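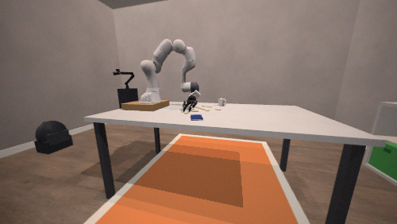
Latching current limiter trips at heater switch-on, unregulated bus

Power Electronics > Small Satellites and Payloads
Thread started 13 Dec 2018

busbar_ed
I have a secondary distribution board with four outputs, each behind its own latching current limiter. Input is an unregulated battery bus, 24 to 34 V. Three of the outputs behave. The fourth feeds a converter module with a heater on the same line, and it trips on switch-on when the bus is near the top of its range. At 28 V it comes up every time.

The limiter is set to 2.2 A with a 4 ms trip-off time. The steady load is 1.3 A with the heater on. The module has 330 uF on its input according to the interface sheet. We call the board Pima and the module Mollent, in case I slip and use the names.

I would like to leave the trip time alone because the switch FET is sized for it. Any suggestions before I start cutting tracks?

torroid
Do the charge sum first. 330 uF to 34 V is 11.2 mC. At 2.2 A that takes 5.1 ms if all the current goes into the capacitor. You are already past your trip time before the heater takes anything. At 28 V it is 9.2 mC, or 4.2 ms, so I am a little surprised it comes up there at all.

busbar_ed
I did that sum and got the same. I assumed the real trip time was on the long side of the tolerance. Measured it this morning with a dead short on the output: 4.6 ms on that channel.

torroid
That covers the 28 V case with no heater. With the heater on from the start you lose 1 A or so of your charging current and it shouldn't work at either voltage. Is the heater really on at switch-on?

busbar_ed
No, you're right. The heater thermostat was open for the 28 V runs because the room was warm. I will repeat with it jumpered closed.

kelvin_tap
The capacitor is the problem. 330 uF is a lot for a load that size. Ask the module people why they need it. In my experience half of it was added for conducted emissions late in the project and a small series inductor would have done the same job.

quietrail
I disagree. An inductor at the input of a switching converter needs damping, and the damping capacitor is normally several times the filter capacitor. Take out the bulk and you can end up with a negative input resistance problem instead of an inrush problem. The second is easier to live with.

kelvin_tap
You can damp it with an RL network across the inductor. No large capacitor needed. I've done it on two boards.

quietrail
You can, and the peak output impedance of the filter is then set by what is left of the capacitance. It has to stay well under the converter input impedance at the lowest bus voltage, so 24 V here. It may be fine. It needs to be checked and not assumed.

mho_better
Before anyone changes the module: who owns the interface document? If it says 330 uF max and the limiter class was chosen from the same document, then somebody signed off on a combination that doesn't close. That's worth raising now. We had the same thing on a board called Barta and the fix took a day. The paperwork took until May.

busbar_ed
The interface document gives a maximum capacitance per limiter class. For our class it is 200 uF. The module got a waiver, and the waiver was granted on a test at 28 V only.

mho_better
Then that's your answer. The waiver should have been tested at the top of the bus range with the heater on.

torroid
Agreed, but he still needs it to work. Options as I see them:

1. Move the line to the next limiter class up, if the harness can take it.
2. Soft start inside the module, FET plus ramp, so the capacitor charges at 1 A or less.
3. Keep the heater off until the converter input is up.
4. Reduce the capacitor.

Number 3 on its own doesn't get you there at 34 V, going by your 4.6 ms.

drysolder
Has anyone considered paralleling two channels? The Umar board did that and it was sold as a feature of the modular design.

quietrail
Please don't. Two latching limiters in parallel don't trip together. One goes, the other takes the full load and goes after it, and now you have a fault case that depends on which one is faster. There are schemes where one is master, but you need that designed in from the start.

drysolder
The Umar ones had a shared trip line. I should have said that. I agree it's no use on a board that doesn't have one.

busbar_ed
Ran it again with the heater jumpered closed. It trips at every bus voltage down to 24 V. So it never worked with the heater, and we only saw it at the high end because of the thermostat.

I like the soft start. Question on that: if I ramp over 20 ms at the high end, does the FET survive?

torroid
Energy in the FET while charging a capacitor is the same as what ends up in the capacitor, half C V squared. For 330 uF at 34 V that's 0.19 J. Over 20 ms it is under 10 W average. Check the SOA curve at 10 ms and 100 ms, at your hot case temperature, and stay away from parts meant only for hard switching. Some of them look fine on the front page and are poor in linear mode.

Also keep the converter disabled until the ramp is done. If it starts halfway up, the FET carries the load current as well and the sum above is no good.

kelvin_tap
And put the heater tap after the soft start FET with its own enable. Otherwise you're back to losing limiter current at switch-on.

quietrail
Or before it, with its own switch. A failed soft start then doesn't take the heater with it. Depends whether you need to keep the unit warm when it's off.

busbar_ed
We do need it warm when it's off, so before the FET with a separate switch. 1 A into the capacitor plus 1 A for the heater is 2 A worst case, under the 2.2 A, but not by much. With the 20 ms ramp it's 0.56 A into the capacitor, so there is room.

The module people have agreed to look at it. I've asked for the waiver to be reopened too.

mho_better
Get the minimum limit value from the limiter tolerance before you call it room. 2.2 A nominal could be 2.0 A cold.

busbar_ed
Minimum is 1.98 A over temperature. Heater plus ramp is 1.56 A. I'll post the scope numbers when the modified module comes back.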